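Peltstead Robotics Club: autumn term report

The club has been back at Peltstead since the start of term and the arm group now has a full bench again. Members who only come for the wheeled robots may not have seen what is going on at the other end of the room, so this item covers the arm, the pen task and what we need from people before the Zosov Challenge.

Membership stands at 43, up from last year. Not all of those are interested in the arm. The regular arm group is Talha Yousafzai, Shoaib Afridi, Amirul Tjoa and whoever is free to help with resets. Aqeel Warraich looks after the software and Kenneth Tagle runs the introductory class, which feeds into both groups.

The task this year is stationery. The Zosov rules ask each team to have an arm pick up writing tools one at a time and put them in a holder, without a person touching anything once the run has started. Teams choose their own pens and their own table covering, and the judges then bring a set of their own. We won't know what is in the judges' set until we get there. A team that has only trained on one kind of pen is likely to struggle.

In July we decided to learn the task from demonstrations. One member drives the arm through the pick by hand, the cameras and joint positions are recorded, and Aqeel trains a model on the recordings overnight. We had tried writing the moves out by hand last year and it was fine for blocks. Pens roll and lie close together, and small errors in the angle of the gripper mean it closes on two at once or on nothing.

By the end of last week we had 158 usable demonstrations. Talha recorded most of them. Shoaib has been going through the files and throwing out the ones where the driver paused for too long or knocked a pen on the way in. He would like drivers to say so at the time when a run goes wrong, as it saves him watching it through.

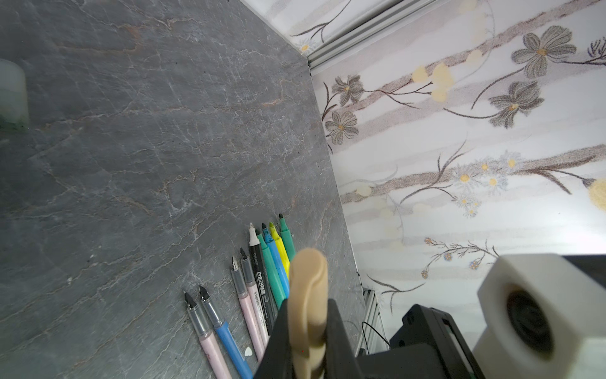

Pens should be put down in a row with a small gap between them, then nudged a little so that the rows are not all the same. Mix the thin pens with the thick markers. Early on we kept all the pink ones together and the arm learned to go for pink, which was no use for the holder task. Amirul has written the layouts on cards and there is a box of them by the laptop. Take a card, set out the row, record, put the card at the back.

Please also keep to the tabletop and wall coverings listed on the card. We change them between batches so that the model has to find the pen whatever is behind it. Patterned coverings have been harder for it than plain ones, and the dark tabletops have given trouble with black barrels. Kenneth has a roll of offcuts if anybody wants to add another pattern.

Results so far are mixed. On the last test day the arm was given 14 attempts on layouts it had not been trained on. It did well with highlighters and thick markers. It did badly with thin barrels lying close together, where it tended to come down between two and push them apart. Aqeel thinks the wrist camera is giving it enough to go on and that we are short of examples with narrow gaps. The next batch will be nearly all narrow gaps. It will be slow work to record and we would be grateful for extra drivers.

Driving is not difficult. Kenneth can teach it in one session and you don't need to have done any programming. You do need to be patient and to keep your speed even. Anyone who has finished the introductory class can sign up, and those still in the class can help with resets, which is a good way of learning what the arm can and can't reach.

Some points on the bench itself. The gripper fingers are to be checked for play before each session and the result written in the book. Loose cables should be moved clear of the arm's path before power goes on. The stop button stays within reach of the driver, and the person doing resets keeps their hands away until the driver has called "clear". We had one near miss last month when two people were talking across each other, and we don't want a second.

Ornex has renewed its support for the year, and the money has gone on spare servos and a second storage drive. Awan, the after-school group that shares our bookings, has asked whether its older pupils could watch a session. We have said yes and Talha will arrange it.

There will be 3 practice runs under competition rules before the Challenge, the first of them on 23rd October. Shoaib will act as judge and will bring a set of pens the arm has not seen. If you have odd pens or markers at home that could go into his bag, give them to him directly and keep them out of sight of the drivers. Caps can be on or off. Dried-up ones are fine, but please don't bring anything that leaks.

The wheeled group will report in the next newsletter. Names for driving sessions go on the sheet by the door, or speak to Kenneth after class.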